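3.2 Lap pacing and ice conditions

Skaters in the Zukstead group completed 239 timed laps over the season, all on the indoor oval at Mansilla. Laps were recorded at trackside and checked against the club's transponder log. Where the two differed, the transponder time was kept. Resurfacing took place before each block of trials, and ice temperature was noted at the start of the first pair.
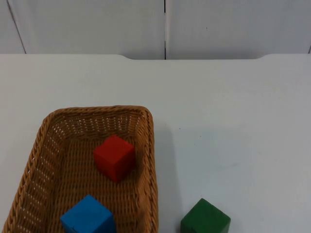 Pace in the opening 600 meters was the strongest guide to the final time. Skaters who went out fast lost more speed in the last two turns, and the loss was larger among the juniors. The 26 senior skaters held a steadier rhythm, with most of their slowing limited to the final straight – a pattern also seen in the earlier Borkemeck trials.

Figure 4. Two views of the work surface.

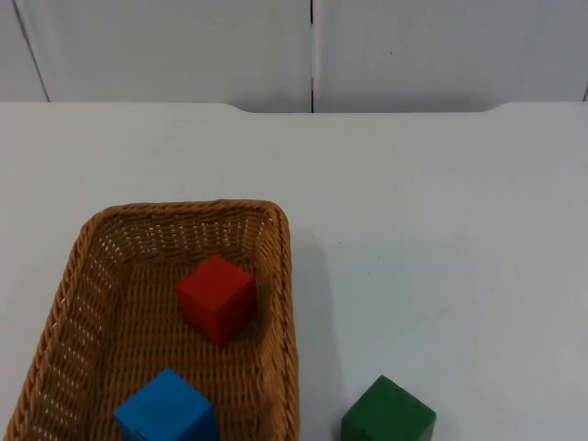
Inner and outer starts were treated separately in the model. The outer start gave a small advantage in the first turn, which had disappeared by the second crossover. Results from the Zitent blades were kept in the main sample, as removing them did not change the direction of any effect. Trials stopped for a fall or a false start were left out, and skaters were given 900 seconds of rest before a repeat attempt.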